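Play Corner Gallery: The Blue Kitchen

Posted 11/18/18
Grirngate Playroom, Stekmont

Welcome to the gallery page of our playroom. Many parents have asked me what toys we have, and it is easier to show than to tell. This page is only for the play kitchen. The wooden trains and the dress-up clothes have their own pages, and I will add the reading corner in December, when the new shelves from Flader are ready.

We bought the kitchen second hand from a family in Stekmont. It came in 114 pieces in one big bag of screws and panels, and the instruction paper was for a different model. It took me two evenings to build it. One shelf was upside down the first time, so I opened it again and turned it. I am still a little proud of this work.

The color is light blue, and the handles are gold. I was afraid that the gold would look too much, but now I like it best of all. On the upper door of the refrigerator there is a gray panel for a shopping list, with five lines for writing.
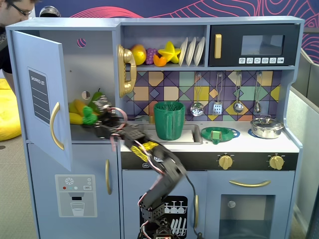

Corn, broccoli and a green chili pepper in the refrigerator. Fruit and the white plates have their place on the upper shelf, next to the black microwave.

We have a rule that the vegetables go back to the cold side and the fruit goes up. It is not a strict rule. Small children like it very much when every thing has a home, and they correct me if I put the lemon in the wrong place. The grapes are the most wanted toy, and I have already looked for them under every piece of furniture in the room.

The lower door has a picture of a water and ice machine, with a snowflake and a cup. It is only printed, but many children "fill" their cups there before they cook. The gold telephone on the side is for ordering pizza, and also for calling grandmothers.

Some practical information. The play food is washed with warm water and mild soap after each open morning. If your child has taken a piece home in a pocket, please bring it back next time, we will not be angry. We are also looking for a small toy pan with a lid. The one in the Shawky catalog is nice, but the delivery costs more than the pan.

More galleries: Trains / Dress-up / Garden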